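# Hanging a framed print on drywall

This procedure covers a single framed print on standard drywall, with no stud behind the hanging point. For frames heavier than the rating on the anchor package, locate a stud and use a wood screw.

## Tools

- Pencil and tape measure
- Torpedo level
- Drill with a bit matched to the anchor
- 2 plastic anchors with screws
- Painter's tape

## Procedure

1. Weigh the frame with the glass installed.
2. Measure the distance between the two D-rings on the back, center to center.
3. Measure from the top of the frame down to the top of the D-rings. Record this as the drop.
4. Mark the intended top edge of the frame on the wall. Subtract the drop and mark the first hole.
5. Set the level on the first mark and transfer the D-ring spacing to locate the second hole.

Check both marks again before drilling. Over a counter or sideboard, measure up from the wall's reference line, not from the furniture, which may not be level.
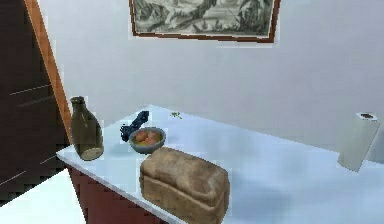

Drill at low speed and stop as soon as the bit clears the back of the drywall. Tap each anchor flush. Drive the screws until 3 mm of shank remains exposed – any less and the D-rings will not seat.

Hang the frame on both screws and place the level on the top edge. To correct a small error, wrap painter's tape around the shank on the low side, one turn at a time. If the error is larger than the tape can take up, pull the anchor, fill the hole, sand with 80 grit and drill again beside it.

Felt pads on the lower corners limit sideways drift.

*Derek Catterall, 22 August 2022*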